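Indoor Air Walkthrough: Fendbridge Children's Center
Checklist with comments, March round
Completed by Adelino Gouveia, Brumenham Clean Air Schools

What a good visit this was! The building has come a long way since the fall round, and the staff had plenty of questions, which I love. Items are marked OK, FIX or WATCH. Comments are mine, so call me if any of them read like shorthand.

Section A. Outdoor air coming in

A1. Intake grilles clear of leaves and litter: OK
Spotless. The ivy on the north side has been cut well back.

A2. Intakes away from idling vehicles: FIX
The drop-off lane still runs right under the grille for the toddler room. I stood there at 8:40 a.m. and could smell exhaust through the open window above it. Please move the waiting line up to the side gate. Cones will do for now, and the "engines off" signs are already in the supply closet.

A3. Windows open and close fully: WATCH
One sash in the reading corner sticks halfway. It opens enough to help, but it needs to shut tight on smoky days.

A4. Smoke day plan posted where staff can read it: OK
Posted by both doors, in big type, with the name of the person who checks the local air report each morning. I'd like to borrow this layout for our other sites!

Section B. Ventilation and filters

B1. Filters in place, right size, no gaps: OK
All 6 seated snugly. The old ones at the nap room end were letting air slip around the frame, and the new foam strip has sorted that out.

B2. Filter change dates written on the frame: FIX
Two are blank. Use a marker on the cardboard edge before the filter goes in (much easier than after, as I know from my own attic).

B3. Carbon dioxide with the room in use: OK
The Stefanou monitor in the main room read 900 after a full morning with the doors closed. Our own limit for this round is higher than that, so it passes with room to spare. Opening the two hallway windows brought it down quickly, and the kids enjoyed watching the number drop almost as much as I did.

B4. Portable air cleaners running and not blocked: WATCH
The Brinura unit in the nap room was on, but a stack of cots had been pushed up against its inlet. Leave a clear arm's length on every side. It was also set to low. Medium is quiet enough for naps, and you get a lot more clean air out of it.

B5. Bathroom fans pull air: OK
Tissue test passed on both. The one by the kitchen rattles.
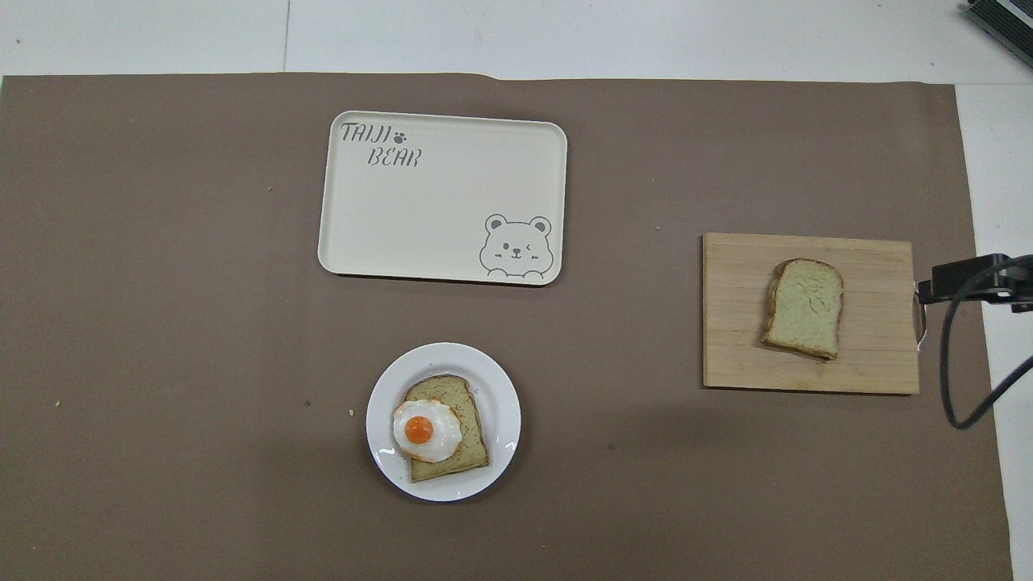
B6. Kitchen hood vents to the outside: OK
It does, and the cook uses it every time, including for toast. Wonderful habit. Clean the grease screen a bit more often, though, as it was starting to get sticky along the bottom.

Section C. Things that make the air worse

C1. No air fresheners, plug-ins or scented candles: FIX
Found one plug-in behind the office printer. I know it was meant kindly! If there is a smell in there, let's find where it starts. My guess is the floor drain, which dries out when it isn't used. Pour a jug of water down it and see.

C2. Paints, glues and cleaners stored closed and away from play areas: OK
Lids on, labels facing out, cabinet locked.

C3. Cleaning sprays used when children are out of the room: OK
Staff now spray onto the cloth, and the afternoon wipe-down waits until the last pickup.

C4. Damp, leaks or mold: WATCH
The stain on the hallway ceiling hasn't grown past the pencil line from last time. The meter showed it dry today. Please look again after the next heavy rain and write down what you see, even if it's no change.

C5. Indoor humidity: WATCH
75 in the basement play space, well above where I'd like it. Run the dehumidifier overnight and empty the bucket first thing. If it still reads high in a week, send me the numbers and I'll come back with the better meter.

C6. Rugs and soft toys on a cleaning schedule: OK
The sheet by the laundry is filled in 100 percent, every line signed.

Section D. Children with asthma

D1. Action plans on file and up to date: OK
D2. Inhalers easy for staff to reach, out of reach of children: OK
D3. Staff know the early signs: OK
I asked three people at random and got clear, calm answers from each. Really strong work.

To fix before the next visit: A2, B2, C1. Start with A2 if you can only get to one this week. Send a photo of the new waiting line to the Brumenham office and I'll sign that item off from my desk.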